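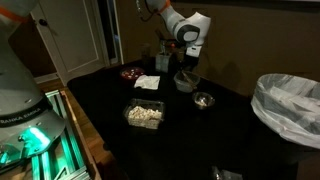
When my mother-in-law telephones, she asks first what we have eaten. After eight years of marriage I understand that it is a real question and she wants a real answer. "We had soup" is not enough. Which soup, who cooked it, did anything remain, and where did you put what remained.

I grew up in a house where nothing remained. My mother cooked exactly for the number of people at the table, and if a cousin arrived without warning she cut the bread thinner. So leftovers were for me a foreign subject, like driving on snow. I had to learn them as an adult, in my second language, in the kitchen of another family.

Elikem Lamptey was my teacher in this, although he would laugh at the word. We rented two rooms in his house on Brollach Street when we first came here, and we shared the refrigerator with him. He had the two upper shelves and we had the two lower. On Sundays he cooked one very big pot, usually beans or a groundnut stew, and in the evening he divided it into boxes. Every box got a strip of paper tape with the name of the food and the day. I thought this was a little strange. I could see that it was beans.

Then one evening I opened a box of ours, which I believed was chicken broth, and I heated it and put noodles in it. It was the water from boiling the ham. My husband ate it because he is polite. The next morning Elikem put a roll of tape and a pen on our shelf and did not say anything about it.

Since then I write on everything. I write what it is and when it was cooked, and I also write what it is for, and this third part is my own addition. "Rice, for frying." "Tomato, for eggs." If I don't write what it is for, the box will stand there until it is not for anything. I have noticed that I am able to look at a box of plain rice for five days and feel only guilt, but a box of "rice, for frying" I will fry on the second evening.

My other rule is about size. I used to keep leftovers in the biggest container that was clean, because it was quicker. A spoon of lentils in the bottom of a huge box looks like garbage already. Now I move it to a small one, and the same spoon of lentils looks like lunch. I usually weigh it too, but only for soup, because I know that 300 grams is my bowl and 400 is my husband's.

With boxes I have made all the mistakes. I bought a set called Grondel with lids that click on four sides, and the clicks broke one after another during the first winter. Then I had the Erutow ones, which are good but the lids of the medium and the large are almost the same, so you always try the wrong one first and say something not nice. Now I have mostly glass jars from pickles. They cost nothing extra, you see what is inside, and all the lids fit all the jars if you are loyal to one kind of pickle. We are loyal.

What I still cannot do well is bread. I know about bread crumbs, I know about bread soup and toast in milk – I have read all the advice. We have in the freezer a bag of bread ends that came with us from the last apartment. In August we will move again, and I suspect it will come too.

The word itself I also find interesting. In English it is "leftovers," what was left over, as if the food was forgotten by somebody. In my language we say something closer to "yesterday's." It doesn't sound like a remainder, it sounds like a guest who stayed the night. When my mother-in-law asks what is in the refrigerator, I tell her in English the names from the tape, and she says after each one, "good, good," and then she tells me what is in hers.

Last night it was cabbage with sausage, half a baked squash, and a plum cake from which someone had eaten only the plums. She thinks it was my father-in-law. He was in the room and I could hear him say that it was the grandson, who was there on the weekend and is three years old, and who does not reach the shelf.

Today I am making the frying rice with one carrot and the end of a cabbage. If anyone has an idea for the bread ends, please write it below, but not bread pudding, because my husband has suffered enough from me.

Comments

mussa_kitchen: Dry them slowly in the oven, break them up and put them in a salad with tomatoes and a lot of oil. You need good tomatoes, so wait for summer.

Theresa: The ham water!! I did the same with potato water once and made gravy from it. My kids still bring it up.

dalewrites: Do you put the date you cooked it or the date it has to be eaten by? We argue about this at my house.

Reply from the author: The date it was cooked. With the other date I start to negotiate.

Contact | © 2019 | Back to top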